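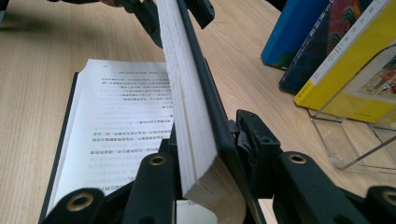 4 min read

Questions people keep asking me about robot club

I've been running the Filbridge robot club for a while now, and the same questions land in my inbox every November when new people start sniffing around. So I've typed up my answers (in my own words, sorry) and I'll add to them when I remember.

What do you do in there?

This term it's books. We're teaching a robot to open a book, turn it, close it and put it back where it lives, and we do that by showing it over and over with a hand-held gripper. You squeeze, the jaws close, everything gets recorded, and then you do it again. And again! Last year's project was folding tea towels and I thought nothing could be more fiddly than that. I was wrong. Books are much worse.

Why are books so hard?

A hardback is really two stiff boards with a great floppy wodge in between, and the wodge has its own ideas. Grip the cover and the pages slump. Grip the pages and the cover swings off on its own. Paperbacks are easier to hold but they spring shut. I could go on about this for hours, and at the open evening I did.

Do I need to read Chinese?

No! We get asked this because some of the books we use are printed in Chinese. You're practising the handling, so you can work with a book whether or not you can read a word of it. If you can read it, please do tell the rest of us what's going on in the story.

I've never coded anything. Can I still come?

Yes please. Your first three sessions are all hands: holding the gripper, learning to go slowly, finding out how your wrist wants to cheat. Coding comes later, and you'll sit next to someone who has done it before. I'd never written a line when I started and I still look up the same two commands every single week.

How old do you have to be?

You need to be 12 or over. Under that the gripper is a bit heavy for a full session, and arms get tired quicker than you'd think. Grown-ups are welcome too, we've got a few and they ask the best questions.

How many goes before the robot gets it?

For the tea towels it was around 70 good ones before we saw anything worth cheering about. Books are going to need a lot more, I think. A "good one" means you started with the book flat, kept the movement smooth and didn't use your other hand to help (we all do it, we all have to bin the recording).

What's Kiani?

Kiani is our robot. Noman Jafri named it in his first week and it stuck. Noman also wrote the bit of software that sorts our recordings into keep and bin, and that's called Wamuvley, and no, he won't tell us what it means either.

Are you going to Skurnusness?

We are! The Skurnusness meet is the big day out for clubs like ours, and each team brings one household job for their robot to do in front of everybody. You get five minutes on the table and that includes setting up. We ran out of time last year with one tea towel still in a heap, so this year we're practising the setting up as well.

Can I bring my own books?

You can, but bring ones you don't mind getting a bit battered. Corners get bumped and spines get tired. We're after hardbacks in particular, different sizes, nothing with loose pages. Please write your name inside, I've got a shelf of orphans at home already.

What should I wear?

Anything with sleeves that push up. Long hair tied back, and bracelets off before you pick up the gripper.

My child came home and said they spent the whole session turning one book over. Is that right?

Yes, that's a normal session. It sounds dull written down but there's a lot going on in it, and they'll usually have done the watching back afterwards too, where you spot your own wobbles and groan. Come and sit in if you like. There's a kettle.

How do I join?

Reply to the club newsletter or just turn up a little before six and ask for me. The first session's free, and you can make your mind up after that.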